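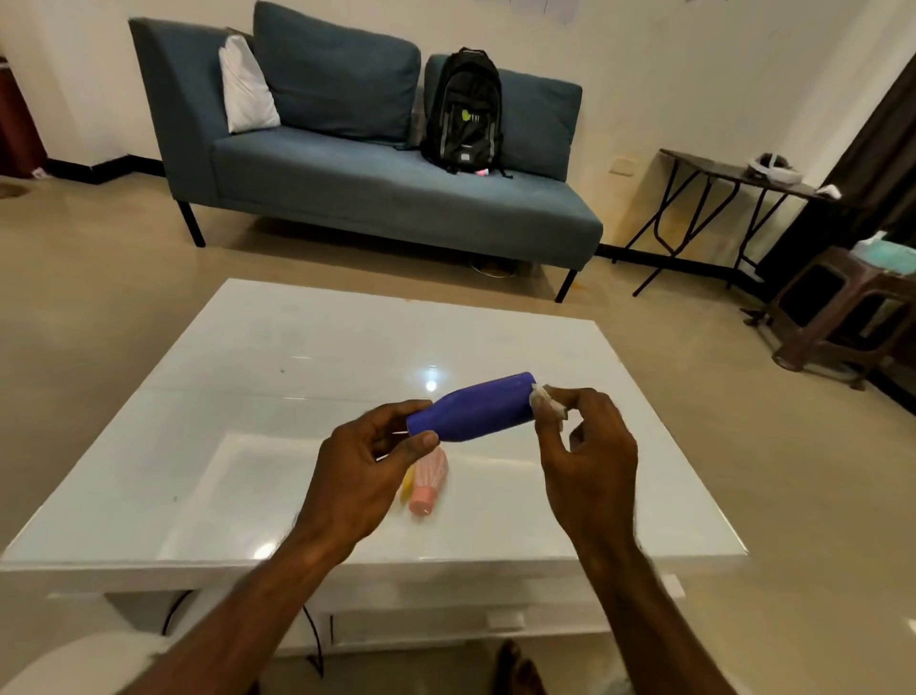 Figure 3. Bottle held level over the table, one hand at the neck.

Wiping down small plastic items

Start at the neck of a bottle. Grime collects where the shoulder narrows, and a flat cloth slides over it. Hold the body in one hand and work with the other. Keep the bottle low over the table - a drop of a few inches does no harm.

Set the other items down within reach and take them one at a time. Glossy white tops show specks and streaks, so wipe the table last.

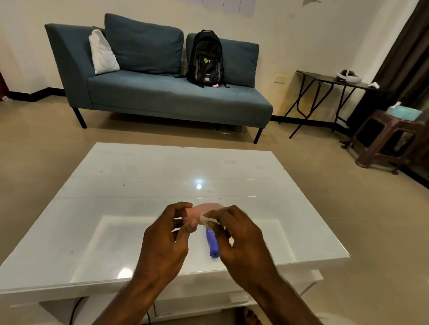
By the Kaewkla Home Care course staff, Fri 23 August

Small rounded pieces are harder to grip than bottles. Hold one end and work on the other with a tissue between thumb and fingers, then turn the piece around. Change the tissue when it starts to shed.

Do not use solvent on colored plastic. Plain water and a little dish soap will do for this unit.

For next class: read handout 717 and bring two plastic items from home, one with a narrow neck.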